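Réparer coûte trop cher, et c'est un choix

En février, la fermeture éclair de mon manteau a lâché. La retoucherie de la rue Mongate demandait 185 couronnes pour la remplacer. Un manteau neuf, à deux vitrines de là, en valait 300. J'ai fait réparer le mien, mais je comprends très bien ceux qui ne le font pas.

On accuse volontiers le consommateur. Il serait paresseux, il aimerait la nouveauté. Je crois surtout qu'il sait compter. Le travail d'une couturière de Jundside est taxé comme un service ordinaire, alors que le vêtement importé arrive à un prix qui ne comprend ni son transport réel ni sa fin de vie.

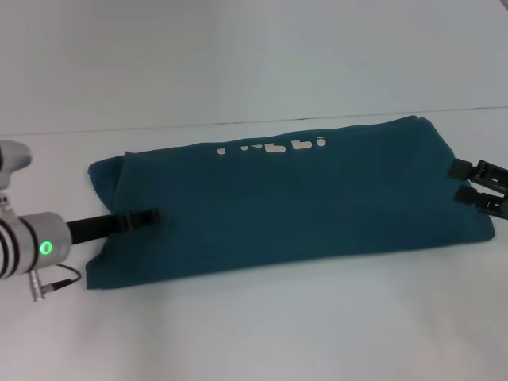
Faut-il subventionner la réparation des vêtements ?

Une baisse de la taxe sur la main-d'œuvre serait préférable à une prime. Les primes demandent des dossiers, et les petits ateliers n'ont pas le temps de les remplir.

Kumiko Minami, qui tient l'atelier Kubo, a renoncé à celle de l'an dernier après le troisième formulaire. Elle avait pourtant 2 013 retouches dans ses registres, surtout des ourlets et des doublures.

La commune paie déjà pour faire enlever les textiles jetés. Cet argent serait mieux employé en amont, dans les ateliers du quartier. J'attends de voir ce que le prochain budget en dira.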